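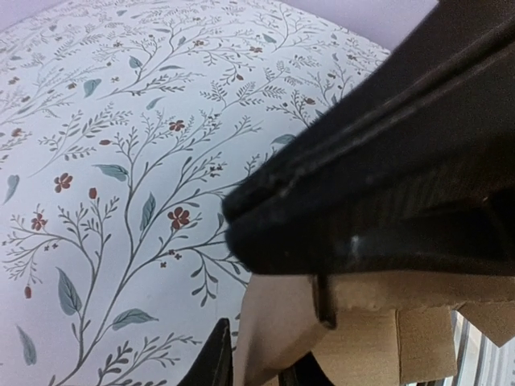
Temps de lecture : 3 min

Imprimer — Envoyer par e-mail

Le motif d'abord, la pose ensuite. J'ai retenu pour le bureau un imprimé botanique sur fond bleu très pâle, presque blanc : tiges ramifiées gris-vert foncé, feuilles sarcelle éteint, petites fleurs rouge rouille à cinq pétales. Le mur derrière reste uni, lavande clair. Deux teintes froides voisines et un seul accent chaud, cela me suffit pour une pièce où je passe mes journées.

Le support est un panneau de 1309 mm de long sur 700 mm de profondeur, récupéré d'un ancien plan de travail. La longueur n'est pas standard, elle vient d'une coupe faite à l'époque pour contourner un conduit. Je ne l'ai pas reprise. Le revêtement est un coton imprimé de chez Irnunora, référence Lodhi, acheté en coupon de 2000 mm. Il reste donc près de 700 mm de chute, débords déduits, que je garde pour une réparation éventuelle.

Sens du motif

Les tiges montent et s'écartent comme de petits arbres. Le dessin a donc un haut et un bas, ce que la fiche du fournisseur ne précise pas. J'ai placé le haut côté mur. Assis au bureau, on lit les branches dans le bon sens. Pour qui arrive par l'autre porte, elles sont à l'envers, et je m'en accommode.

Les feuilles n'ont pas toutes la même taille ni la même orientation : certaines pendent, une autre pousse bien droite le long d'une tige. Un léger défaut d'équerrage se perd là-dedans, alors qu'un quadrillage l'aurait montré tout de suite. Je conseille quand même de tracer un axe au dos du coupon, au crayon, avant toute découpe.

Pose

Lavage à 30 °C, séchage à plat, repassage sur l'envers. Le retrait constaté sur mon coupon est de 6 mm dans la longueur. Dépoussiérage du panneau, puis agrafage sous le chant, en partant du milieu de chaque grand côté et en allant vers les angles. Les petits côtés viennent en dernier. Tension modérée : si les tiges fines se mettent à onduler, c'est trop.

Pour les angles, pli simple rabattu vers l'arrière. J'avais essayé le pli en enveloppe sur un tabouret, l'épaisseur gênait.

Ragnvald Hellström m'avait recommandé la colle en bombe Jinach. Je l'ai testée sur une chute : le fond clair fonce légèrement sous la colle, par plaques. Agrafes, donc.

Entretien

Brosse souple, dans le sens des tiges. Pour une tache, chiffon humide et savon neutre, sans frotter les petites baies rouges, dont l'encre me paraît plus chargée que le reste. Le fabricant annonce jusqu'à 6 lavages sans perte de teinte ; je n'en suis qu'au premier.

Il me reste à trouver une lampe. Le modèle Drirkex que j'avais en vue tire vers le jaune et salit le lavande du mur. À revoir en juillet, avec la lumière du soir.

Articles récents
Reprendre un chant abîmé sans dégauchisseuse
Agrafes de 6 ou de 8 : essais sur aggloméré
Lavande, gris, parme : trois échantillons sur le même mur
Ranger les chutes de tissu par laize

Contact | © Tous droits réservés | Haut de page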